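Unit 6: Task Allocation After Automation

Assigned reading for this unit is the Sokancombe case file, sections on staffing and on handover. Bring your task inventory from Unit 5.

Sokancombe is an office services contractor. In February it moved part of its evening tidying work at the Civham building to mobile manipulators. The work covers picking up used paper, sorting cloth and clearing tables. Before the change, one attendant handled a floor from start to finish. Afterward, the attendant supervises two floors and steps in when a machine stops.

The first month's log lists 2,002 pick attempts and 124 calls for an attendant. Most calls concerned soft items. Paper and fabric change shape under the fingers, and the grasp planner has no fixed outline to work from. 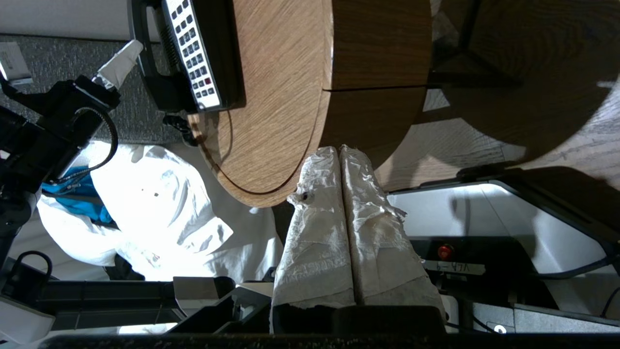

Note what the log leaves out. A call is recorded when the machine asks for help, but walking time between floors is not recorded at all. Attendants reported that the walking was the larger part of the added load -- and the original staffing plan had assumed it was zero.

Terms for this unit:
Residual task: work left to a person after the machine's share is removed.
Intervention rate: calls divided by attempts.
Monitoring load: attention spent while no call is open.

The job grade was not revised when the duties changed. Zaludberg, the comparison site, revised its grades first and installed machines second. Its attendants also had authority to pull a machine from a task without approval.

For discussion: compute the intervention rate for Sokancombe, then list two residual tasks it does not capture. State who should set the threshold for pulling a machine, and at what point in the rollout.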